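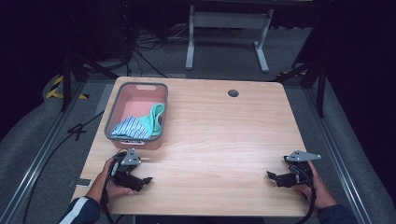
Striped and green cloths in a pink basket.

October 25, 2018

Kitholm beat Fraser by 10 points in the footy final at Okatow Oval, in front of a crowd of 2,006. Best gate the league has had. Cold, windy, and a very heavy ball by the last quarter.

Fraser kicked the first three goals with the breeze and looked like running away with it. Kitholm got one back before the siren, then owned the second term. Lots of tackling, not much clean ball. The sides went to the long break level.

The third quarter was all Kitholm – four goals straight, two of them from free kicks the Fraser bench did not like at all. Fraser came again late and hit the post twice in teh final five minutes. Not enough.

It is Kitholm's first title since joining the league. Fraser have now lost two finals in a row, both at Okatow.

Prusumum won the curtain raiser for third place, a scrappy game, over well before the end.

The league says 474 players were registered this season, 247 of them new to the game. Numbers for the womens competition come out with the annual report.

Training for the winter nines starts in December. Same ground, same times. Boots and mouthguard needed, jumpers supplied. 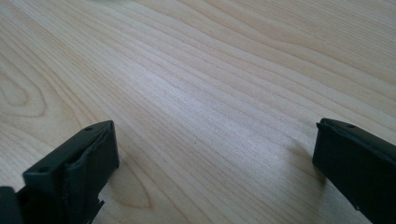

Other results

Reserves final: Okatow def. Kitholm by two goals.
Under 16s: Prusumum and Fraser drew, title shared.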